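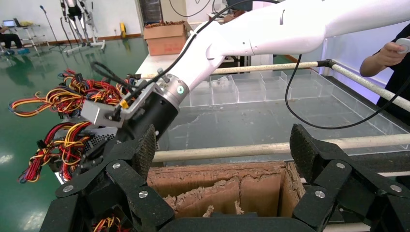

Moving a packing job from hands to arms changes the shift plan, the job titles, the walking routes and the way breaks are covered, and most of that work has to be done before the first box is packed. We went through it at Plornow with computer power supplies, which go into divided cardboard boxes with their cables attached. The part is a good test of any plan. Held up by its casing, a supply trails a tangle of red, yellow, black and orange wires with the plugs hanging below it, and somebody with a controller in hand has to be ready beside the arm. This page goes through the steps in the order we would take them if we did it again at another site.

Who this is for

Shift leads, packing supervisors and anyone asked to write the work instructions for a bench where people and robot arms will share the job. It does not cover programming, safety certification or buying. You will need your own risk assessment, and nothing here replaces it.

Before you start

Have these to hand:
The current work instruction for the manual job, even if it is out of date.
Two weeks of output counts by shift.
The names of everyone who works the bench, including people who only cover it on Wednesday or at holidays.
A floor plan with walkways marked.

At Maldonado, our larger site, 17 people were trained on the packing bench, though only six worked it in a normal week. We planned for the six and had to redo the rota when the other 11 asked what was happening to their cover shifts. Count everyone.

Step 1. Write down what the hands do

Stand at the bench for a full shift and write down every action. The instruction sheet will say "pick unit, place in box." The person doing it also turns the unit so the cables come off on the free side, gathers the leads with the other hand, checks for a bent casing, feels for a loose connector and pushes a sagging divider back into place with a thumb.

Make a list with one action per line. Our list for one box ran to two pages. Ask the packers to read it and add what is missing. They will add a lot.

Step 2. Sort the list

Go down the list and mark each action A, P or U.

A is for actions the arms will take over, such as picking up a unit and lowering it into a compartment.
P is for actions that stay with a person, such as rejecting a damaged unit or deciding that a box is too worn for another trip.
U is for undecided.

Leave the U marks in. We tried to settle all of them in one meeting and got several wrong. Cable handling was marked A on the first day, went back to U in the second week and is now split: the arms gather the leads, and a person checks the box before it is closed.

Step 3. Decide who owns each P

Every action marked P needs a named role and a time when it is done. If the packers used to inspect each unit as they picked it up, that inspection has no place to happen once the picking moves. Put it somewhere. We moved ours to the infeed, before units reach the arms. It takes one person, and it is a standing job, so we rotate it every hour.

Do not add these actions to the supervisor's list. We did that in June and the supervisor spent most of the shift tucking in wires.

Step 4. Lay out the bench

Set the station up with tape and empty boxes before anything is bolted down. Walk through it with the people who will use it. Check the following:

Can a person reach the box from outside the arms' working area once the arms are stopped?
Is there a place to put a rejected unit that is within reach and cannot be mistaken for the infeed?
Can the person holding the controller see the units, the box and both grippers from one spot?
Are the laptop and its table clear of the walkway?
Where do cables run, and who will step over them?

Keep the box and the waiting units close together. A supply that has to travel a long way has more time to swing its leads into something. Put the box between the arms and fill it from the far row toward the near one, so that the leads of a packed unit are not lying where the next one has to go down.

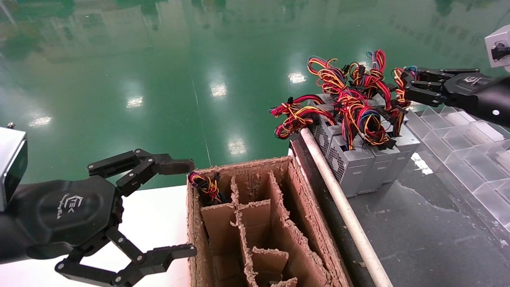
One supply in the box, the others waiting beside the white roller. The right gripper has hold of a bundle of leads.

Step 5. Fix the box rules

Packers put up with bad boxes. They bend a divider back, tear off a loose flap and carry on. Our boxes go around many times and the edges get frayed, which never mattered when people were filling them. With the arms, a divider that leans into the next compartment stops the job.

Write a rule that can be applied in a few seconds. Ours reads:

All dividers upright.
No loose card hanging into a compartment.
Torn edges are fine if the compartment is still open to its full width.

Anything else goes to recycling. Expect to use more boxes in the first month and tell purchasing ahead of time.

Step 6. Train the operators

We call the station Kola, and the people who run it are Kola operators. The title matters for pay, so agree on it before training starts. At Plornow the grade went up one step. If yours will not, say so early.

Training has three parts. The first is stopping: each person stops the arms from every position they might stand in, until they no longer have to look for the button. The second is clearing a jam, which for this product nearly always means a lead caught on something. The third is restarting, including the check that no units have been left in an odd position.

Plan on four shifts per person. Let the experienced packers go first, even if they are the least keen. They know how the product behaves, and they will spot a badly seated unit sooner than someone who has only run the station.

Step 7. Run both benches together

Keep a manual bench open beside the station for the first stretch. We set a target of 2000 units through the station before closing the manual bench, and we would keep that number. During that run, log every stop with a cause. A paper sheet clipped to the bench works well. We later moved ours into Florasard, our shift log, but the paper sheet got filled in more often.

Our sheet showed 92 stops. Cables caused most of them, boxes came second, and there were a few where the cause had been left blank. Read the sheet with the operators at the end of each shift, while they can still remember what happened.

Step 8. Change the rota

The old rota assumed that packing was tiring for the arms and back, with a rest break every two hours. Watching a station is tiring in another way. People told us their attention went after 40 minutes, well before any scheduled break. We now swap between infeed inspection, the station and closing boxes, with no more than an hour at any one of them.

Two other things changed that we had not planned for. The bench used to be a place where people stood opposite each other and talked, and the new layout puts the operator and the inspector with their backs turned. We moved the inspection table so they face the same way. Also, new starters used to learn the product on this bench. They now spend their first week on box closing, where they still handle every unit that goes out.

Common problems

Leads drape over the side of the roller and pull the unit crooked. Bring the leads onto the surface before the pick, either by hand at the infeed or as the first move of the arm.

Operators reach in to help. This happens most with former packers, who can see exactly what is wrong and could fix it in a second. Repeat the stop training and move the standing position back a step.

The log goes quiet. Fewer entries can mean fewer stops, or it can mean the sheet is on the wrong side of the bench. Check where the pen is.

Output drops after lunch. Look at who is covering the infeed. Ours was being left empty from 12:30 to 1:00.

Reviewing the change

Go back to the list from Step 1 after 327 boxes, or after a month if that comes first. Read each line again with the people on the bench and change the marks that are wrong. Date the new copy, post it at the station and take the old one down.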